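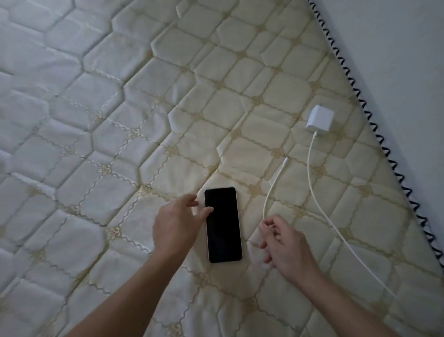

Celina Olszewski replied:
Three months is too soon to judge it. Mine felt like a board until well into the spring and then it eased off. How heavy are you, if you don't mind me asking, and do you sleep on your side? A firm mattress under a light side sleeper will give sore shoulders whatever the label says.

hallgate50 wrote:
Side sleeper, and not heavy. My husband is a good deal bigger and sleeps on his back, and he has no complaints at all. I wake with a dead arm most mornings. The shop in Drametbridge told us it was medium, but I found the leaflet last night and it says "medium to firm", which I wouldn't have bought.

pennywort replied:
Does the leaflet say how long you have to swap it? Some places give you a comfort exchange if you had a protector on it from the first night. If you slept on it without one they usually won't have it back, and I can't say I blame them.

hallgate50 wrote:
No exchange that I can find. There is a guarantee but it only covers dips and broken springs.

Mechthild Nägeli replied:
Then a topper is your answer. I have a wool one on my side only, a single, tucked in against the middle. You can feel a small step between the two halves for the first week or so and after that you stop noticing. My husband stays on the bare mattress, which is how he likes it.

oldsaltash replied:
I disagree with putting toppers on new mattresses. You are paying twice for one bed. If it was described as medium when it was sold and it isn't medium, go back to the shop and say so, politely and in writing. Keep a copy. I did this with a sofa bed and got most of my money back, though it took until April and several letters.

Celina Olszewski replied:
There's no standard for "medium" though. Every maker has its own idea of it. The shop will say that and they'll be right.

oldsaltash replied:
They may say it. What the salesman told her and what the leaflet says are two different things, and that is a fair complaint whether there is a standard or not.

hallgate50 wrote:
We didn't get anything in writing about it being medium. It was said on the shop floor. The receipt has the size and the model and that's all.

dgm_tyneside replied:
What's under it? I ask because we moved ours from a sprung divan to a slatted frame and it was like a different mattress. Solid-top divans make everything firmer. If yours is a solid top that might be half your trouble.

hallgate50 wrote:
Solid-top divan, yes. We kept the old base. It has 2 drawers each side and I don't want to lose them, as all the winter bedding lives in there.

dgm_tyneside replied:
You can get sprung-edge bases with drawers. They cost more and they sit a bit higher. Measure from the floor to the top of the mattress before you order one. My mother ended up with a bed she had to climb into.

Mechthild Nägeli replied:
A new base costs far more than a topper. Try the cheap thing first.

pennywort replied:
Also look at your pillow. If the mattress doesn't let your shoulder sink in, your head needs to be higher than it was on the old one. I went from one thin pillow to a thicker one and the dead arm went within 9 days. I wrote it down at the time because the physio had asked me to keep a note.

oldsaltash replied:
Pillow is a good thought, I'll give you that. It still doesn't make the mattress the one she asked for.

hallgate50 wrote:
I have a thicker pillow in the spare room so I'll try that tonight, it costs nothing. Mechthild, how thick is your wool topper, and does it slide? We had a foam one on the old bed and it crept down towards the feet until I gave up on it.

Mechthild Nägeli replied:
5 cm when new, less now. It has elastic straps at the corners. Because it is only on one side, two of the straps have nothing to go round, so I pinned those to the mattress protector with big safety pins. It moves a little. I pull it straight when I change the sheets.

Celina Olszewski replied:
Please don't forget to turn the mattress round as well, head to foot, if it's the sort that allows it. With one heavy and one light person it wears unevenly otherwise. The label or the leaflet should say how often.

hallgate50 wrote:
Leaflet says once a month for the first few months and we've done it once. Will do it this weekend. I'm going to write to the shop too, but I'm not expecting much.

oldsaltash replied:
Send it recorded.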